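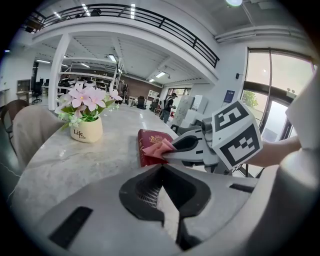 Ívar Bech wrote in on Friday to say that you should never put water anywhere near a cloth cover, and that a dry cloth and a bit of patience will get you most of the way. I've now had that advice from so many of you that I'm calling it settled. Thank you, Ívar! My damp sponge has been retired to the kitchen.

So, hello and welcome to the May gallery. For anyone new, this is the page where I put up pictures of books getting a bit of attention — dusted, wiped, propped up, put back where they belong — with a line or two from me underneath. It started as a way to keep myself going while I worked through my aunt's collection (about 3,000 books, and she smoked), and it has sort of kept rolling since then.

Just the one picture this month, so it gets more than its usual two lines.

Red book, pink cloth, marble table. I do love a deep red cover, and the gold emblem up near the top is the kind of thing I'd go gently over, because old gilt can come away on you if you scrub. Standing the book upright is how I do mine too. And please look at the flowers! Pink ones with little white ones tucked in, artificial, in a cream pot that says "Life" on it twice, once big and once small. I want that pot. Artificial flowers are dust magnets, of course, so they get the same cloth treatment at my house, petal by petal, usually while I'm on the phone.

A few bits and pieces from the mailbag, while I have you.

Colin Mapplebeck asks whether a feather duster is any good. I've tried, Colin, and mine just moved everything one shelf down. I use a soft shaving brush along the top edge of the pages, brushing away from the spine and holding the book shut tight so nothing slips in between. Then the cloth for the covers. I change the cloth after every 5 books or so, sooner if they're from the smoking years.

Several people wanted to know which cloths I buy. They're the Ostura ones, a pack of 40, and I wash them with no fabric softener (softener leaves a film, and then you're wiping film onto your books, which I learned on a perfectly nice atlas).

As for the aunt's books, I passed 500 last weekend! The whole gardening section is done and back on the shelves in the hall. Next come the cookbooks, and I'm a little afraid of those. There's a baking one that won't fully close and I haven't dared look at what's stuck in the middle.

If you have a picture for June, send it over by the usual address and tell me what you'd like written with it. Red covers especially welcome, and I'd be very happy to see more flowers.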